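Lista de verificación de puestos automatizados
Planta Fledar, línea de envasado Plirum
Revisión de octubre, turno de mañana

1. Parada de emergencia accesible desde ambos lados de la mesa. Conforme.

2. Cuadrícula de la superficie completa y adherida. Con observaciones. Repásense los tramos de cinta con bordes levantados.

3. Cables fuera de las zonas de paso. No conforme. Deberán canalizarse antes de la próxima revisión.

4. Sujeción de botellas y soportes. Conforme. El personal no introducirá las manos en la cuadrícula con los brazos en servicio. 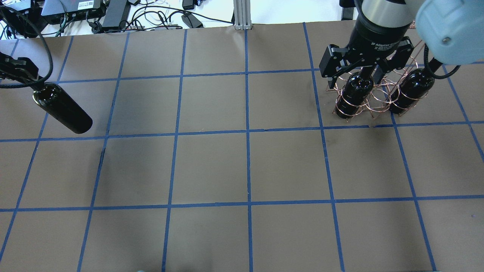 ¿Quién puede retirar una botella mal sujeta?
Únicamente la persona operadora con la formación Riro vigente, una vez detenidos los dos brazos.

5. Formación del personal reasignado. Pendiente. De las 15 personas que pasaron del envasado manual a la supervisión, 2 no han completado el módulo de rearme.

6. Rotación y pausas. Con observaciones. El personal señala menor carga física y mayor fatiga visual. Se solicita a la dirección que revise la duración de los turnos de vigilancia.

7. Registro de incidencias. Conforme. Se consultaron 266 anotaciones en el cuaderno del puesto.

Próxima actuación: verificación de los puntos 3 y 5.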